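Applies to the Sindine player with the Olo desktop app, version 3. If you are still on version 2, the menus are in different places and the "Smart Match" box described below is missing. You may prefer it that way.

## 5. Loading your music library

The box says you can have your songs on the Sindine "in moments." Set aside an evening. The copying is quick enough. Most of the time goes into undoing what Olo does to your song titles when you let it help.

### 5.1 Before you connect anything

1. Make a full copy of your music folder on a separate drive. Olo writes its changes straight into the files, and its Undo button only covers the current session. Close the window and the old titles are gone.
2. Open a few songs from the copy and check that they play. A backup you haven't opened is a guess.
3. Check the file types. The Sindine plays MP3, FLAC and plain WAV. The packaging also lists "and more," and I have not found out what the more is.
4. Take out anything you got through a subscription app. Those files are locked to the app that saved them. Olo will copy them over without complaint and the player will then skip them in silence.

> **Note:** The player holds far more songs than its menu can comfortably scroll through. Maureen Sedgwick's library has 1475 tracks in it, and the Artists list takes long enough to open that she thought the unit had frozen. If yours is bigger, plan on using playlists.

### 5.2 First connection

1. Charge the player fully. The battery icon shows full well before it is, so leave it plugged in until the charging light goes off.
2. Install Olo. When it offers to create an account, choose **Skip**. The word is in small gray type under the big button. Everything in this section works without an account.
3. Plug the player into the computer with the cable that came with it. Many charging cables carry no data, and Olo's error message ("Let's try that again!") won't tell you so.
4. Wait for the player's name to show in the left-hand column.
5. Open **Settings > Library** and turn OFF the following:
 - Smart Match
 - Volume Leveling
 - Find Missing Artwork
 - Suggest Similar Songs
6. Close Settings and open it again. Check that Smart Match has stayed off. On a first install it sometimes switches itself back on.

> **Caution:** Do not press **Enhance All**. There is no list of what it changes, before or after.

### 5.3 Why Smart Match should stay off

Smart Match listens to the first few seconds of a song and compares it with an online list. For a big hit from a big label it usually gets the title right, but then you probably had the right title already. With anything else, be careful.

It handles guest artists badly. A song credited to one singer with a second singer featured may be filed under the first, under the second, or under a new artist whose name is both of them run together. Albums full of guest spots get scattered all over the Artists list. Ewurabena Aidoo loaded one highlife compilation with Smart Match on and ended up with a separate album for nearly every track.

It also mixes up remixes, live takes and radio edits. All three can start with the same few seconds, so they come back with the same title, and Olo then offers to remove the "duplicates." Say no. Two of the tracks Reece Dawber lost this way were live recordings from a show in Osamport that he had no other copy of.

The manufacturer's help page calls the matching "highly accurate." It gives no number and doesn't say whose music was tested.

### 5.4 Fixing titles by hand

Slow, but you will know what was done.

1. In Olo, right-click a song and choose **Details**.
2. Fill in **Title**, **Artist**, **Album** and **Track Number**. The rest can stay blank.
3. Put featured guests in the Title field, in brackets, and leave only the main artist under Artist. It looks a little clumsy on the player's screen and it keeps the album in one piece.
4. For compilations, type *Various* in the **Album Artist** field on every track. Select them all first and you only have to type it once.
5. Spell each artist the same way every time. The player treats "Sisodia" and "sisodia" as two different people, and a space at the end of a name makes a third.
6. Press **Save** before you click on another song. Olo does not ask.

**Genre.** Skip it unless you really browse that way. The list is fixed, you can't add to it, and it squeezes most of the world's music into one entry. Kwan-ho Tseng keeps his genres in playlist names and has had no trouble.

### 5.5 Copying songs to the player

1. Drag one album onto the player's name. One only, for a start.
2. Wait for **Done**. The progress bar reaches the end early and sits there, so go by the word.
3. Click **Eject** and wait for the player to show its home screen before you pull the cable.
4. On the player, open the album. Check the running order, then play the last track to the end. Files that were cut short in copying tend to show up there.
5. If all is well, copy the rest in batches. I would keep each batch to what you are willing to do over.

> **Caution:** Pulling the cable during a copy can damage the song index. The songs are still there, but the player will say it is empty. See 5.6 before you reset anything. 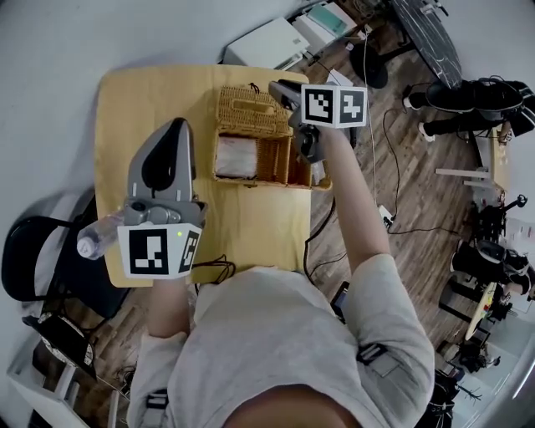 *Figure 5. Leaning over the square table, a hand-held gripper in each hand.*

### 5.6 When it goes wrong

**The player says "No Music."** Go to **Tools > Rebuild Index** on the player itself. The one in Olo with the same name rebuilds Olo's index, which was fine. The rebuild can run long on a large library and the screen will go dark. Leave it alone until it lights up.

**Songs play in alphabetical order.** The track numbers are missing. Fill them in (5.4, step 2), save, and copy the album again. Copying over the top does not always take, so delete the old album from the player first.

**Gaps between tracks on a live album.** The box claims gapless playback. I get it with FLAC files and don't with MP3. Support told me a coming update will fix this. They told me the same thing before version 3.

**One song is much louder than the rest.** Volume Leveling is supposed to deal with this. On my unit it turned the quiet songs up until they hissed and left the loud one alone. Use the volume buttons.

**Wrong cover picture.** Find Missing Artwork is on. Turn it off, open **Details**, click the picture and press Delete. You can then drag in your own. Keep it square or the player stretches it.

**Olo asks you to update.** Read what the update does, if it says. "Improvements and fixes" has twice moved the Library settings back to their defaults, so go through 5.2, step 5 again after any update and before you plug the player in.

### 5.7 Resetting the player

Only if a rebuild has failed two times in a row.

1. Check that your backup from 5.1 is where you left it.
2. Hold **Back** and **Volume Down** until the logo appears, then let go.
3. Choose **Erase and Restart**. The other choice, **Refresh**, did nothing I could detect.
4. Set the language and the clock.
5. Start again from 5.2. Your playlists will be gone from the player. Olo keeps a copy under **File > Playlists > Saved**, provided you saved them there yourself.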